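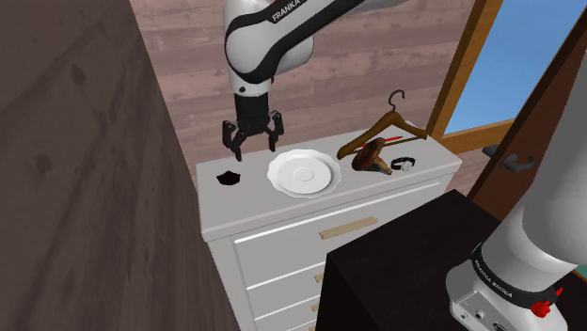
Birthe Vestergaard wrote on 11 Jul 2019:

> Has anyone on the list painted a chest of drawers with milk paint and
> had it stay put? I bought the Matby powder and put two coats on a small
> bedside piece. It looked lovely for a day, then came off in flakes the
> size of my thumbnail. The old finish underneath is some kind of varnish.
> I sanded, but maybe not enough? I have a bigger one waiting and I don't
> want to do it all twice.
>
> Birthe

Oh Birthe, please don't give up on it! I had exactly the same flakes on my first one and I've painted six pieces since, and I love the stuff more every time.

The varnish is your trouble. Milk paint soaks into bare wood and grabs on, but on a shiny surface it has nothing to hold, and then it dries, shrinks a little and lets go. You can either take the old finish right off or use a bonding additive in the first coat. Skilis sells one in a small bottle, and I mix it half and half with the paint. Only the first coat needs it, the later ones stick to the paint below.

For the sanding I start with 80 grit on the top and the drawer fronts and finish with 120. If water beads up when you flick a few drops on, keep going. Wipe it down with a damp rag afterward and let it dry overnight – I skipped that once and had gritty drawers all winter.

Mix less than you think you need. It thickens in the cup after a few hours and by the next morning mine smells like an old sponge. Warm water, a jar with a lid, shake it hard, then leave it alone until the foam goes down. I strain it through a piece of old stocking (Inger Baldursdóttir's tip from last December, and a great one).

Take the drawers out and number them underneath in pencil before you start! Don't paint the sides of the drawers or the runners. Rub those with a candle stub instead and they slide like new.

On top I use hemp oil, two thin coats. Wax is prettier but a wet glass will leave a ring in it.

What color are you planning for the big one? I have most of a bag of the gray-green left over and would happily mail it to you.

Ea Damgaard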